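Zitum hand-held gripper pair: setup and upkeep
Progress report to the Moynihan Fund
Prepared by Treasa Brennan
Sunday, July 19, 2026

Summary

The pair is in regular use again and I am delighted with how it is running. Since the last report in February we have replaced the worn pads on both units, redone the jaw alignment, moved the device mount on the second unit, and written a daily check that takes 15 minutes from opening the case to the first recording. The grant line for spare parts has $143 left in it. The labor line is spent.

Pads and linkages

Most of the spring went into the fingers. Each one is a linked arm that turns on small pivot pins, and on the first unit those pins had developed enough play that the two pads no longer met squarely. Osvaldo Cattaneo stripped both fingers, cleaned the pins and refitted them with new washers from Prindetti. We had budgeted for complete new fingers, so this was a very welcome saving.

The replacement pads came from the same order. Osvaldo cuts the old adhesive away with a plastic scraper, wipes the seat with alcohol and leaves the new pad clamped overnight. The first set went on a little crooked and had to come off again. The second set has stayed put.

We now log jaw cycles. The first unit stood at 1772 when this report was written, and we have set pad inspection at every 900. The inspection at 900 showed light wear along the ridges and nothing that needed action.

Working with two grippers on a home table

The bench at Brovach is flat, gray and well lit, and it was hiding problems from us. We now take the pair into ordinary homes and sort whatever is on the table. Packaged food has been a wonderful test. Crinkled clear bags give way under the pads, foil slides, and a knotted bag can be picked up by the knot or by the body with quite different results. The first gripper starts open with the pile between its fingers, and the open box for sorted items goes to one side. Senan Rafferty wrote the starting positions down after the first visit and we have kept to them ever since. 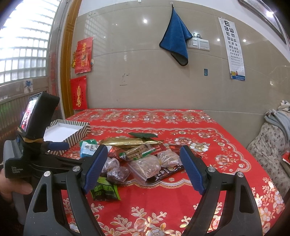 Device mount and cables

The device on top of the second unit used to work loose during long sessions. Colm Duggan moved the mount back and added a locking screw, and it has not shifted since. He also rerouted the cable so that it no longer rubs on the housing. I was skeptical about moving the mount because it changes the balance in the hand, but after a week with it I would not go back.

One problem is still open. The connector on the first unit drops out now and then when the wrist is turned hard to the left. We have swapped the cable twice with no change, so the fault is probably on the board side. Ultan Madigan will open the housing next.

Daily check

The check now runs in this order:

Open and close each jaw by hand and feel for play at the pins.
Wipe both pads with a lint-free cloth.
Check the locking screw on the mount.
Start a short recording and confirm that the jaw reading follows the fingers.
Write the cycle count in the log.

Next period

Ultan's board repair comes first. After that we would like to fit the improved mount to the first unit as well — the parts are already on the shelf — and order one more set of pads from the remaining $143. Senan is drawing up a one-page sheet on pad replacement so that the job no longer depends on Osvaldo being in the building.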